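**Hotel housekeeping tasks added to Losirholm learning collection**

PRUMURHAM, March. The Losirholm program has extended its collection of household and hospitality tasks to guest bathrooms, the program office announced this month. The new set consists of first-person recordings of people carrying out ordinary housekeeping work by hand. It will be used to train a system that is intended to learn such work from human examples.

The bathroom set holds 1940 recorded examples at present. Of these, 1771 have passed review and have been released to the training group. The remainder are being checked again or have been returned for new labels. According to the program office, most of the returned recordings had start and end points that did not match the written task.

Recording takes place in furnished guest bathrooms in Prumurham. Each example is made by a person who wears a camera at head height and performs a short task from a written card. The cards name the goal and leave the manner of reaching it to the person. One card may ask that small items be gathered from a vanity into a basket; another may ask that a basket be lifted and moved to a different part of the counter. The length of an example is not fixed in advance.

Bathrooms were chosen after an earlier set, recorded in bedrooms, was found to contain few mirrors and few shiny surfaces. A system trained mainly on that material had difficulty telling an object from its reflection. The program office described the vanity area as a useful setting for this problem. Glassware, polished metal and small packets in clear wrapping are often found there within a short distance of one another.

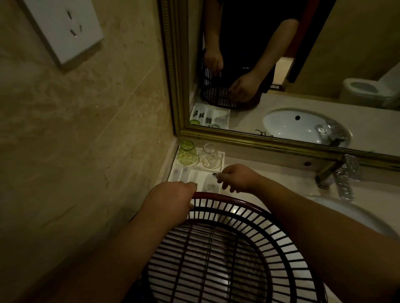

**What does a single example contain?**

Each example contains one continuous recording, the text of the task card, and a set of labels marking when each hand takes hold of an object and when it lets go. A short written account of the result is added by a reviewer. Sound is removed before the recording is stored.

Both hands are labeled separately throughout. In many housekeeping tasks one hand steadies a container while the other reaches for something else, and the training group has asked that the steadying hand receive the same care as the reaching hand. Earlier label rules treated a hand that stayed in place as idle. That rule was withdrawn before work on the bathroom set began, and 126 older examples are being relabeled under the new one.

The labeling work is carried out with Florkar, the program's own review tool. Florkar shows the recording alongside the task card and does not allow an example to be closed until a second reviewer has confirmed the labels. Where the 2 reviewers disagree, the example goes to a senior reviewer, whose decision is recorded with a written note. The notes are kept with the set and are available to the training group.

Reflections have required a separate instruction. Reviewers label only the hands and objects themselves, never their images in a mirror, even in moments when the reflection gives the better view of a grip. A separate mark is placed on any stretch of recording in which a mirror shows part of the work from the other side. The training group expects to use these marks to compare results with and without mirrored views.

Containers with open sides have also been given their own category. Slatted baskets let the surface behind them show through, and their outline against a pale counter can be hard for a system to follow as they are raised or turned. The category applies to the container only. Cloths and other soft items handled along with it are labeled on their own, with a note when they cover part of a rim or base.

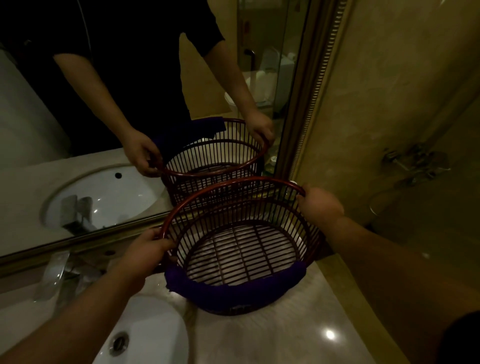
**Are people paid and informed before they take part in recording?**

Every person taking part is paid for the full session, including preparation and breaks, and signs a consent form before the first task. The form states how the recordings will be used and how a person may ask for them to be withdrawn. A request made before release leads to removal of all examples from that session.

Faces are not needed for the training work. Because mirrors are present in nearly all of the rooms, each recording is screened for faces before it enters Florkar. Any stretch in which a face can be recognized is masked. If masking would hide the hands or the object being handled, the example is set aside and the task is recorded again.

Lighting is left as a guest would find it. Sessions are recorded under the fixtures already installed in the room, and no additional lamps are brought in. The program office said that evenly lit recordings had produced good results in testing but had not prepared the system well for the warmer and dimmer light common in lodging. Recordings are rejected for darkness only when a reviewer cannot tell whether a hand has closed on an object.

A portion of the set will be held back from training and used for testing. It has been selected by room, so that no bathroom appears in both parts. The first test results will be prepared under the Pacheco project, the section of the program that deals with small-object handling. That project will also examine whether examples recorded from human hands can be applied directly to a two-fingered gripper or must first be adjusted to it.

Further sessions are planned in the same rooms. The next group of task cards covers folding hand towels, replacing cups and returning packaged toiletries to a tray. Cards that involve running water have been postponed until the label rules for liquids are complete.

Requests for access to the released examples may be sent to the Losirholm program office in Prumurham. Applicants are asked to state the intended use and the name of the institution responsible for storing the data. Access is granted for research purposes and does not include recordings still under review.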